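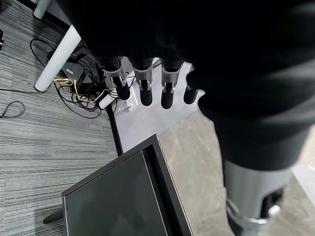 Floors, thresholds and screens: an interview with Latifa Abou Zeid

The ground-floor rooms at Stalstead are being put in order in stages, and the work is expected to continue until July. Latifa Abou Zeid has been responsible for the interiors of the building since the lease was taken over from Kostiuk. She met us at the Cloltitz office to discuss what has been kept, what has been moved and what is still undecided.

Her first subject was the floor. Grey striped carpet and a pale marble-patterned surface are both in use on the same level, and she has been asked more than once whether one of them should go. "I would keep both," she said. "The carpet makes a room quieter, and people notice that when they are on the telephone. The marble pattern is easier to wipe down. My concern is with the places where one material stops and another begins."

Those edges took up most of her spring inspection. She examined 68 metres of joints and strips on foot, and recorded 3 places where a trolley wheel might catch. The repairs were costed at around 2000 euros, including labour.

She was equally firm about equipment. "A black monitor down at floor level is easily missed by someone carrying a box," she said. "I ask departments to give every screen a desk, a shelf or a label. If it has none of these by the end of the month, it goes on my list."

The list is shared with Trygve Engström, who manages the stores at Miltetti. Screens that still work are offered to other departments first. Ms Abou Zeid would like stands and cables to be kept with the screen they belong to, a rule which she admits is not always followed.
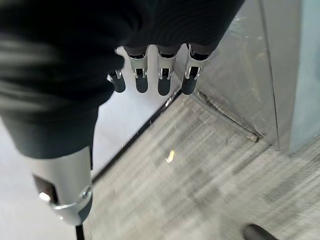
Where floor meets wall

The second half of our conversation concerned the edges of the rooms. "Dust settles along the wall, and a wide mop does not reach it," Ms Abou Zeid said. She has asked for the perimeter to be cleaned separately, before nine in the morning, with a narrow brush and very little water.

Asked whether the carpet will be replaced next year, she would not commit herself. Samples have been requested, and departments may comment on them until the end of July.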